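Print this entry | E-mail this entry

February 19, 2019

Slept badly and was in the workroom before eight. Coffee from the flask, toast in a napkin. The heating had come on early for once, so I took my coat off straight away and hung it on the back of the door.

I have been putting off the small things since December. By small things I mean whatever ends up in a saucer, a jar lid or the bottom of a bag: paper clips, split rings, picture hooks, odd screws, the little rubber feet that fall off everything. Shona Prendergast gave me a shoebox of hers when she moved and said I could throw out what I didn't want. I wanted most of it, and the shoebox has been under the window ever since.

Before starting I laid the white board across the table. The wood is nice to look at but it is a poor surface for this sort of job. A brass pin on that orange color is gone the second you put it down. On white I can see everything, except the clear tray, which almost disappears. I have put my sleeve into it twice this week. The board covers nearly the whole table and I leave the bare strip on the far side.

The tray is the see-through kind with compartments. I got it from Treloar for less than the one in the Hatunik catalog, and I think they are the same tray. The walls are thin. I was worried about them cracking and wrote to Beverley Whitcombe, who has had hers for years, and she wrote back one line: don't stand on it.

My trouble is always how to divide. I started by material, metal here and rubber there, and gave that up before ten. Then by size, which looked tidy but meant the picture hooks were in with the bag clips and I would never find either one. In the end I went by where I would be standing when I needed the thing. Hanging something up, fixing something that came loose, everything to do with paper. It is not very logical but I found the split rings without thinking this afternoon, so I will keep it for a while.

Eftychia Margaritis called at eleven about the key to the side door. I didn't have it. She asked what I was doing and I told her, and she said she keeps all of hers in one big tin and tips it out on a towel. I said that was what I was trying to get away from. We talked for a good while about her knee, which is better on stairs and worse on flat ground.

Lunch was soup. Wrote out the money side while it cooled. The Zomix bill came to 153, and there is 1320 left for the whole room until summer, which has to cover shelves. I had wanted the tall ones from Flernberg at 566 but I measured again and they would block the light switch. The low ones will do. I can always put a second row on top later on – Tipene Maihi has done that at his place and bolted them through.

After lunch I went through the rest of the shoebox. Kept the hooks, the good clips and a roll of thin wire. Put 20 bent nails in the scrap tin. There was a small key with a green tag and no writing on it, so I have put that in an envelope for Shona. Also a button which I am fairly sure is off my own gray cardigan, and I can't explain that at all.

Labels are still to do. Saskia Partington says to label the underside, where you can read it through the plastic when the compartment is low, but by then you already need to know what to buy more of, so I suppose she has a point. I would rather have them on the front. I will try paper ones first and see if they stay on.

Things to get: masking tape, a soft cloth for the board, a second tray if Treloar still has them. Also ask about felt pads. The tray slides when I pull something out in a hurry.

Stopped at half past four. 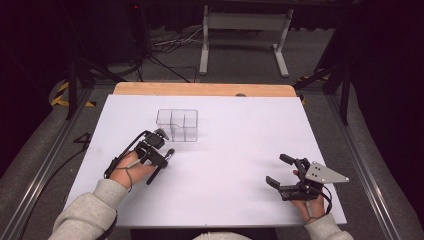
Took the scrap tin down on my way out and forgot the flask, so tomorrow's coffee will have to be made there. Called Eftychia back after supper. She had found the side door key in her tin.

Recent entries
The shoebox from Shona
Measuring for shelves, again
Soup, and a letter from Beverley
What to do about the light switch
Tipene's double row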